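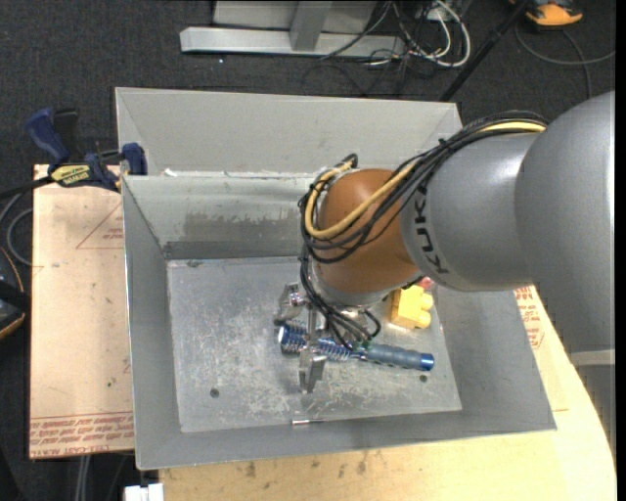
Issue 50, p. 5

2021-02-23
By Elvira Benavides

Clearing and Refinishing a Scuffed Sheet-Metal Bin

Open gray bins take more wear on the floor than anywhere else. Parts get dragged across it, grit collects under them, and the surface ends up covered in pale scratches and cloudy patches. Most of this is cosmetic. A bin in this condition can be cleaned, checked and put back in use the same day if it does not need paint.

The procedure applies to flat-floored bins with round holes in the floor. It was written for the Pultdale store and is now used at Nunton as well.

Emptying the bin

Take out everything, including small items. Brushes, toy blocks and similar mixed contents should go into a separate tray in the order they come out. Do not tip the bin. Small pieces slide into the corners or against the holes, and a hard edge dragged down a wall leaves a mark that will need touching up later.

Sort the tray before going further:

Brushes. Pull any trapped fiber or swarf out of the bristles with a coarse comb. Wash the head in warm water with dish soap, rinse, and lay the brush flat to dry. Ribbed handles hold dirt between the ribs; an old toothbrush clears them.

Plastic blocks. Wash by hand in water no hotter than you can comfortably keep your fingers in. Scrub between the studs. Check the open side for grit.

Anything else. Wipe down and set aside. Items with sharp metal edges should not go back into a painted bin without a liner.

Cleaning the floor

1. Vacuum with a brush nozzle, working toward the holes.
2. Wipe with a damp microfiber cloth and a mild detergent. Change the water when it turns cloudy.
3. Run a cotton swab around the inside edge of each hole. Dirt packed there holds moisture.
4. Dry with a second cloth and leave the bin open for up to 70 minutes before judging the finish.

Cloudy marks that wipe away were residue. Cloudy marks that stay are abrasion in the surface and will not respond to more detergent.

Checking the scratches

Draw a fingernail across each scratch at a right angle. If the nail does not catch, leave it alone. If it catches, look for orange or brown color at the bottom of the line. A bright line on a steel bin is bare metal and will rust in a damp store – treat it the same week.

Touching up

Sand only the damaged area with 400 grit, wet, using light strokes along the scratch. Wipe off the slurry and let the metal dry fully. On a painted bin, apply a thin coat of matching gray enamel with a small artist's brush and add a second when the first is hard. On bare galvanized sheet, skip the sanding and use a cold galvanizing compound. Mask the holes first. Paint that runs into a hole leaves a ridge on the underside, and the bin will rock.

Refilling

Wait until the paint no longer takes a thumbnail print. In the Dralholm building, which is unheated, this took two days in July and considerably longer in winter. A rubber liner cut to the floor size slows further wear. Hakim ribbed matting works, but cut matching openings over the holes or dirt will collect beneath it.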